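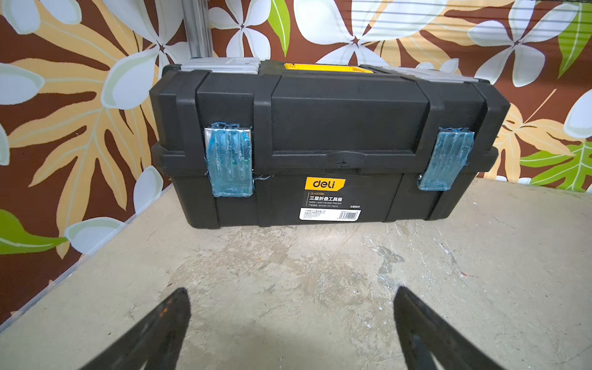 1/ Naval Station Purnar: return of the patrol ship Rangel to the fleet

Reading time: 6 minutes
Print | E-mail

February 2, 2021. The Public Information Office has received many questions about the patrol ship Rangel, now in the final part of her refit at the Plavirico yard. This thread sets out what has been done, what is left to do, and what residents should expect when the ship leaves harbor.

2/ Rangel entered the yard for a planned mid-life refit. Work of this kind is carried out once in the service life of each ship in the class. The hull is 288 feet long and the ship has a crew of 127, all of whom will be back on board before the first day of sea trials.

3/ The refit covers the main engines, the fresh water plant, the navigation radar, the forward gun mount and the living spaces. The flight deck was also stripped and recoated. The hull itself was found to be in good condition, with plate replaced in two areas near the stern.

4/ Much of the public interest has been in the engines. Both were lifted out, rebuilt ashore and returned to the ship in the fall. The starboard engine was run at the pier last month. The port engine was held back while a set of fuel lines was made again to the correct drawing.

5/ That correction cost the project 11 working days. The Navy and Plavirico have agreed on a revised plan that takes in those days, and the sea trials remain set for March. The exact sailing date will be posted on this account once the port engine has completed its pier run.

6/ Several readers have asked whether the ship will carry missiles after the refit. She will not. Rangel is a patrol ship. Her duties are fisheries protection, search and rescue, and the escort of larger vessels through the Anis Strait. Her weapons fit is the same as before, with a newer sight on the forward gun.
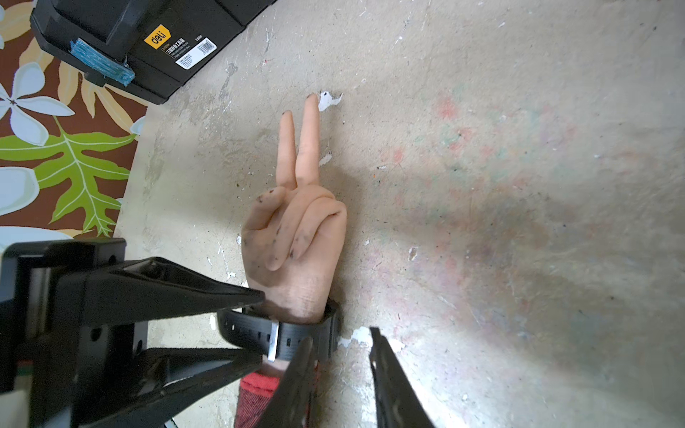
Artificial hand with a black watch strap, on a concrete floor.

7/ The new navigation radar is the largest change to the bridge. It replaces two older sets and gives the officer of the watch one display for surface contacts and weather. Bridge teams have trained on it at the shore school in Purnar since the fall, in groups small enough to meet current health rules.

8/ On health measures: all crew members will be tested before they board and will remain within the station for 14 days ahead of sailing. Yard staff who travel with the ship for trials are under the same rules. No family visits to the pier are planned for this departure. We understand that this is a disappointment.

9/ Sea trials will be held in two parts. The first is the builder's trial, run by Plavirico, with Navy crew handling the ship. The second is the acceptance trial, run by the Navy, with the yard present to answer questions and record defects. The ship returns to Purnar between the two.

10/ During the builder's trial, Rangel will work up to full power in stages, test her steering at speed, and stop and reverse from full ahead. She will also anchor for one night off the southern entrance to the Anis Strait. Ferries and fishing boats may see her turning hard or stopping without warning. These are planned movements.

11/ Vessels are asked to keep 3,000 yards clear of the ship when she is flying the signal for restricted maneuvering. Radio notices will be read on the usual harbor channel at the start of each watch. Small craft without a radio should check the board at the harbor office before going out.

12/ The forward gun will be fired on one day only, during the acceptance trial, in the established range east of the strait. Practice rounds will be used. The range will be closed to all traffic from 8 a.m. until the ship reports it clear – in past years this has been by mid-afternoon. Some noise may carry to the shore if the wind is from the east.

13/ Flying of small drones near the ship, the yard or the range is not permitted at any time. This rule was in force before the refit and has not changed. Photography from public roads and the harbor wall is allowed.

14/ On cost: the refit is being carried out under a fixed-price contract. Repairs found to be needed after the ship was opened up are paid for separately, and a full statement will be published after acceptance. This office will not comment on figures now in circulation, which mix the price of the refit with that of the new pier.

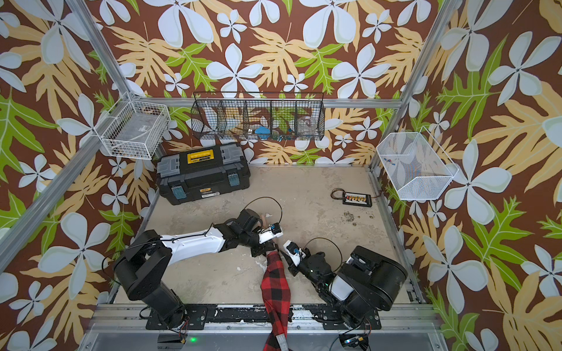 15/ The new pier is a different project. It will allow two ships of Rangel's class to lie alongside together with shore power, so that their generators can be shut down in port. Residents of the lower town have raised generator noise with us over a number of years. Shore power is expected to be connected after the summer.

16/ A total of 293 defects were recorded when the ship was surveyed on entering the yard. Most were minor: worn door seals, tired valves, lamps and switches. All of those in the safety group have been closed. The rest are either closed or listed for completion at the pier, and none of them prevents the ship from going to sea.

17/ Crew quarters have been renewed throughout. Berths are still in shared cabins, but each has its own reading light, power outlet and locker, and the ventilation has been rebuilt. The galley was moved forward by one compartment to make room for a larger sick bay with two beds.

18/ While Rangel has been away, the Anis Strait patrol has been covered by other ships of the squadron and by aircraft. There has been no gap in search and rescue cover. Those arrangements will stay in place until she has been accepted and her crew has finished its safety training at sea.

19/ That training follows the acceptance trial. It includes firefighting, flooding drills, towing, man overboard recovery and the transfer of a patient by helicopter. The ship must pass each part before she is placed back on the patrol roster. Any part that is not passed is repeated.

20/ We have been asked whether there will be a ceremony. A short return-to-service event will be held on the pier for the ship's company, without guests. It will be recorded and posted on this account afterward. A public open day will be considered later in the year, if health rules allow.

21/ For local businesses: deliveries to the ship during the trials will be made through the north gate only. Drivers need a pass for each visit and should apply two working days ahead. Passes issued for the Plavirico yard are not valid at the naval station – please do not send drivers with the wrong one.

22/ Families of crew members should use the family support line for questions on leave, mail and pay. The number is on the card sent with the January letter. Messages about individual sailors cannot be answered here and will be removed to protect their privacy.

23/ Correction to post 3: the plate replaced near the stern is in two areas on the port side and one small area on the starboard side, making three in all. The work was inspected and accepted before the ship left dry dock.

24/ The next update will be made when the port engine pier run is complete. Range closure times will be posted here and at the harbor office at least 48 hours before firing.

Public Information Office, Naval Station Purnar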